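Hi! I'm Adom Kpodo, and I help run the robot club at Onthorpe. Kids always ask me the same thing: "How does the robot know what to do?" So I'm going to tell you, using the project we've been busy with since July. It's a sorting game, and we call it Skitum.

The job sounds super easy. Pencil cases are lying around on the floor of the robot's play space, and each one has to go in a tray. You could do it with your eyes half shut! But think about what your body does when you pick up a pencil case. You look for it. You reach. You open your fingers wide enough, squeeze (but not too hard), lift, carry, and let go. A robot arm has to do every one of those steps too, and it doesn't know any of them when it starts.

**So how does it learn?**

It copies us! One of the kids steers the arms through the whole job while the computer saves every bend and every squeeze. Then we mix up the pencil cases and go again. And again. By the end of last term we had 517 turns saved, and 38 of those were mine, because I really like driving.

Why so many? Well, imagine you only ever practiced catching a ball thrown from one spot. The first time somebody threw it from the other side, you'd miss! Robots are the same. If a pencil case is always in one place, the arm learns the *place* and doesn't learn much about pencil cases.

**What are the parts called?**

The bendy bits are joints, like your elbow. The pinchy bit at the end is the gripper. It opens and closes like your thumb and finger, so soft, squishy things can be tricky for it. Hryhorii Lysenko, who is 13 and our best driver, says to come straight down and go slow.

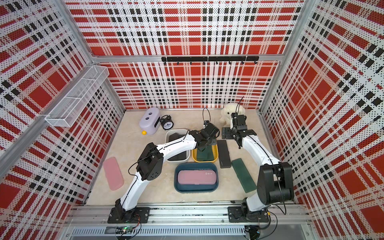

*Skitum time! Some pencil cases are in their trays and three are still out on the floor.*

Two arms means the computer has to think about both of them at once, so they don't bonk into each other. Try it at home with a friend: one hand each, 10 socks and a box. No talking allowed! You'll bump hands a lot at first, and then you'll start to guess where your friend is going next.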